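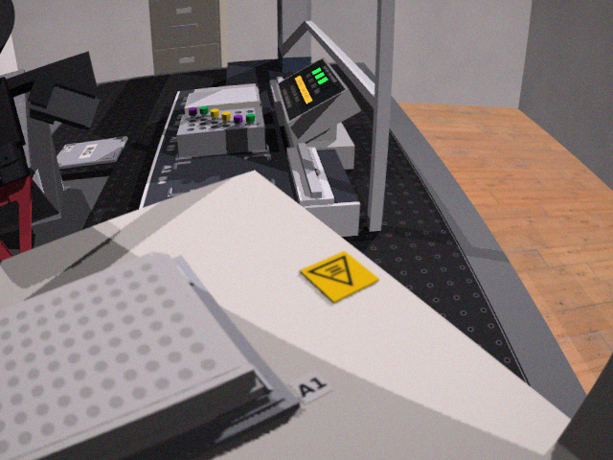 Do-yoon Min's view, sent in after the May run-through, is that the talk spends too long on throughput: "The plate count went up, and we all know it did. Tell them what the people on the bench do at ten in the morning now."

I have moved throughput to one slide and kept it short. Timings below assume questions are held to the end.

## Slide 2: Starting position

- Assay preparation at Ikcombe, single shift. Six bench technicians, two on pipetting at any given time.
- Plates prepared by hand in the last full quarter before the cell: 2,617.
- Plates prepared in the first full quarter with it: 3,075. Same assay mix, same headcount.
- Say once that no posts were removed. Don't repeat it; the Sullerent audience heard it three times last year and stopped believing it by the third.

## Slide 3: What the arm took over

Plate moves between deck positions, and dilution series on 96-well plates. Loading consumables, labelling, checking caps and signing off the batch stayed with people.

The split was set by what could be specified in writing. Plate positions have coordinates. Deciding whether a sample looks wrong had never been written down, and when we tried, the draft ran to four pages and two technicians disagreed with most of it.

(Pause. Someone usually asks for the four pages. They are in the handout.)

## Slide 4: The working day

Before: pipetting from 8.15 until the mid-morning break, then again until lunch. Long stretches, one task, little talking.

After: short tasks with gaps between them. Load, check, release, wait for the cell, clear an error, record it. A technician is interrupted more often and sits down less. We didn't predict the second part. The chairs were at the old benches and the cell was at the other end of the room, so people stood. Two stools were ordered in week five.

Wrist and thumb complaints fell. Complaints of tiredness did not, and several people described the new sort as worse. I have no measurement for this and should say so plainly.

## Slide 5: Simulation first

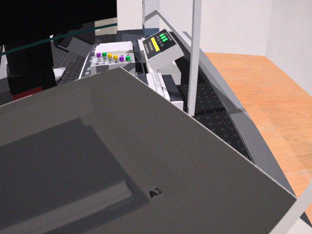 *Slide 5. Work surface and instrument panel in simulation, three green indicators lit.*

- Every new routine is run in simulation before it goes on the physical cell. The rule is 100 clean cycles in a row. A fault resets the count to zero.
- Grudard supplied the first set of routines. From the second set on, the technicians wrote the deck layouts themselves, using Yeo, our scheduling tool.
- Training for this came to four half-days each. Two would have been too few; I'd plan for five next time.
- What the simulation misses: a plate seated badly by a person in a hurry, a label half peeled, static on lids. All of these appeared in the fault log within the first month of real running.

## Slide 6: Who answers for a fault

This is the slide to slow down on.

With hand pipetting, an error belonged to whoever held the pipette. With the cell, the batch record shows three names: the person who wrote the layout, the person who loaded the deck, and the person who released the run. For the first 600 plates, faults were put down to the loader by default, as theirs was the last hand on the deck. Woo-jin Lim went back through the log and found that a good share of them came from the layouts.

We changed the form. It now asks for the step at which the fault occurred, and a name is added only at review. Reporting went up after that. Some of the increase is small faults that used to be cleared without a note, so the two periods can't be compared directly.

## Slide 7: Open points

- Pay grade for layout writing. Under discussion, no date.
- Manual practice. Technicians asked for one hand-run batch a fortnight so that they can still cover when the cell is down. Agreed in principle and skipped twice.
- Evening running without staff present. Technically possible. The technicians are against it, mainly on the question of who is called when it stops.

Leave slide 7 up during questions. Handout copies are on the table by the door.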